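设备采购那场 讲稿备注(自己看的,别投出去)

开场别寒暄太久。总共16分钟,上次超时被掐了。
先问一句:在座谁今年要报设备预算?举手。等两秒。
然后直接讲,机械臂本体的报价只是单子上的第一行,后面还有一长串。

【第1页 标题】
庄国华 Kuo-hua Chuang,实验室设备这块我管了9年。一句带过。

【第2页 钱花哪了】
不放总价,放比例图。观众老爱问总价,问就说看配置。
本体、末端、底座、线缆、安全围栏、培训、备件。培训那行最容易被砍,砍了第二年再补,更贵。
底座!一定要讲底座。我们第一版预算里根本没写底座,后来从杂费里挤。审计来问,解释了一下午。
末端执行器单列一行,别跟本体打包。打包以后想换夹爪,得整个合同走变更。

【第3页 三家报价】
Grikeck:价低,备件交期长。交期要写进合同,口头说的不算。
Başaran:贵,但是培训包在里面。注意c下面那个字母别念错,是ş,念“什”那个音。
Stiluter:中间价。软件授权按年收,第一年送,第二年开始算钱,他们报价单最后一页小字。这个地方停一下,让大家拍照。
不要评价哪家好!!上次有人录音发群里了。只讲怎么比。
比的办法:全部折成五年总成本,再除以预计使用时数。表格发给大家,会后找我要。

【第4页 先仿真再下单】
这页是重点,慢点讲。
Zikthorpe项目的做法,下单前先在仿真里搭工位。底座多高,臂展够不够,物料放哪里,插座在哪面墙。都是改一个数字的事。真买回来再改就是切割、焊接、重新走电,哪样不要钱。
仿真的钱从哪出?我们走的是前期论证经费,没动设备费。各单位口径不一样,回去问财务,别说是我说的。
人力要算进去。一个研究生,从4月开始做,中间还要上课,所以排期要松。别写“两周完成”,写了就要兑现。

放图。

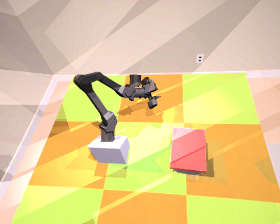

图1 仿真工位:机械臂装在白色底座上,右侧地面为红色方块,夹爪空载

图放出来先别说话,给几秒。
讲三个点就够:
一,底座。白色那块,尺寸定下来才能去询价,不然供应商只会给你报他们的标准件。
二,臂和红色方块之间的距离。臂展选大一档,价格跳一档,很多人多买了。能在仿真里把工作范围定死,就不要为了“保险”加钱。
三,后墙的插座。真实场地也要查一遍,插座归基建还是归设备费,这个要提前扯清楚,我们扯了一个多月。
有人会问地上格子干嘛的,答:看位置方便。不展开。
画质不用纠结,评审专家看的是布局。

【第5页 预算表怎么写】
不可预见费一定留。留多少看单位规定,写上依据的文件号。
备件按两年的量报。夹爪指头、线缆是耗材,不要放进固定资产,放进去以后坏了报废流程走死你。
运费、关税、安装调式分开写。合在一起写,评审一砍砍一坨。
验收条款和尾款挂勾。尾款比例别太低,太低供应商就不接电话了。

【收尾】
模板在616房间门口的架子上,纸质的,拿完为止。电子版写邮件。
提问留2个,多了来不及。
如果有人问二手设备:能买,但是控制器版本要先确认,还有没有人维护。
如果问租:短期项目可以租,租金走测试费,细节会后聊。
U盘别忘拔。上次忘了,周日又跑一趟。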